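4.2 Small, heavy and awkward objects

I'll admit I was looking forward to this part of the review. The Kaewsai kit is sold as a gripper, a wrist camera and a licence for the Stumex control software, and the brochure talks a lot about cartons. Cartons are easy. What the workshops that write to us want to know is how it copes with ironmongery, so Stela Dumitrescu and I put together a set of locks, hinges and hand tools and gave the kit 100 tries at each of the first two groups.

We used the fingers that come in the box, with no extra pads, and left the grip force on the factory setting. Orest Hrynyshyn wrote the pick routine in an afternoon using the supplier's own templates (he grumbled about the menus, and I'm with him there - the force limits are buried three screens deep). We set out each tray by hand and let the software choose where to take hold.

Padlocks went better than I'd expected. The kit picked up and placed 88 out of 100, and most of the failures came from one habit: the software likes to go for the shackle. A curved, shiny bar is a poor thing to squeeze between two straight fingers, and the lock tends to swing. Once we told it to prefer the body, as in Figure 3, the grip looked far steadier to me, though we didn't repeat the full set of tries with that change.

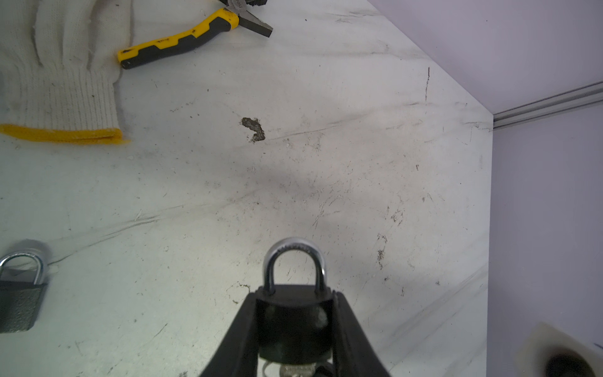

Figure 3. Wrist camera view of a black padlock held by the body, with the shackle upright and keys partly visible between the fingers.

Keys are a nuisance all the same. The software has no notion of things that dangle, so it plans its path as if the lock were one solid lump. Emilian Chiriac raised this with the supplier in March and was told to add a clearance margin by hand. That works, but it slows every move, and I'd have liked it as a tick box.

Hinges were duller and I have less to say about them. Flat ones defeated the standard fingers, folded ones didn't. The thin-tip fingers from Zirkmont fit the same mount, and we come back to those in Section 4.3.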